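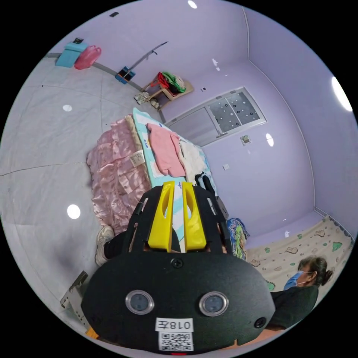
Site Visit Report: Open Day at the Giler Data Rooms
Ladi Okonkwo
Intro to Automation, spring term

Why I picked this visit

Our assignment was to attend one public event where a company or lab shows automation at work, and to judge whether what we saw matched what we were told. I chose the open day at Giler in March. The flyer promised "household robots that learn from people," and I wanted to see how much of that sentence would hold up once I was standing in the building.

Some of it did. I came away with more questions than I went in with, and the presenter answered only a few of them.

What the day was

The visit ran from ten in the morning until a little after one. There were 11 of us in my group, mostly students, plus two people who seemed to be shopping for a supplier and asked only about price. We got a talk, then a walk through the furnished rooms, then a demonstration of an arm, then coffee.

The talk was given by a woman from Binetora, the company that writes the training software. Giler runs the rooms and hires the people who work in them. A third company, Chraibi, builds the arm. It took me most of the talk to get this straight, and I think it matters, for reasons I get to below.

The rooms

I expected a lab. The room we spent the most time in was a bedroom with pale lavender walls, gray floor tiles, and two beds. One had a pink satin quilt and a light blue and white sheet, with a folded pink garment and a white one lying on top. There was a stool with a pile of clothes on it. If you took down the round white markers on the walls, you could rent the place out.

The work is done with a hand-held gripper. It has a black body, two yellow fingers, and a pair of round sensors on the front. A worker holds it and does a chore with it, such as picking up a shirt and folding it, while it records. The recordings go to Binetora. There is no robot in the bedroom at all during this stage. A person is doing the chore with a clumsy tool, and I think visitors should be told so before they see the flyer.

I asked how long one task takes. The presenter said a good worker finishes a fold in 40 seconds. I asked what a bad worker takes and she said it varies. I asked whether the slow ones get thrown out and she said that was a question for Binetora, although she was from Binetora.

The demonstration

This was in a different room, down the hall. The Chraibi arm was bolted to a table, and its job was to fold a hand towel. It was run by a model they call Nenden, trained on recordings from the bedrooms.

It tried three times. On the first try it folded the towel in half and the edges were fairly close. On the second it pinched the cloth too far in, lifted the whole thing, and let go of it in a heap. A technician walked over, flattened the towel, and moved it a few inches to the left. The third try worked, and people clapped.

I have a problem with that third try. The towel was put back by hand in a position the technician chose. When I asked if we could crumple it up and leave it where it fell, I was told there wasn't time before the next group. Maybe there wasn't. But the quilt in that bedroom was hanging over the side of the bed, and another piece of cloth was bunched up at the edge. That is how cloth looks in a house. A flat towel on a bare table is a much easier problem, and the talk had gone on at length about real homes.

The number

One slide said Nenden succeeds 81 percent of the time. I wrote down three things I wanted to know about that.

What counts as success? The presenter said "task completed." I asked if the first fold we saw would count, with its edges a bit off, and she said probably.

Does a try still count if a person steps in and resets the cloth? I did not get a clear answer.

Who measured it? Binetora did, on Binetora's own tests. Giler supplies the recordings and Chraibi supplies the arm, so all three have a reason to like the number, and I could not find anyone outside who had checked it.

What I thought was good

The idea of recording people in ordinary rooms makes sense to me. Our textbook says robots often fail when they leave the place they were trained in, and a bedroom with clothes all over it is closer to life than a lab bench. Having the workers use a gripper in place of their bare hands also seems smart, as the arm will have to manage with two fingers as well.

What I would ask for next time

I would like to see the arm work in one of the bedrooms, on the bed, with nobody touching the cloth between tries. I would also like to hear from the people who hold the gripper all day. We walked past them and were asked not to interrupt. They probably know better than anyone which chores the tool can't do, and the talk gave them one sentence.

I emailed my questions about the 81 percent to the address on the handout and have not had a reply as of turning this in.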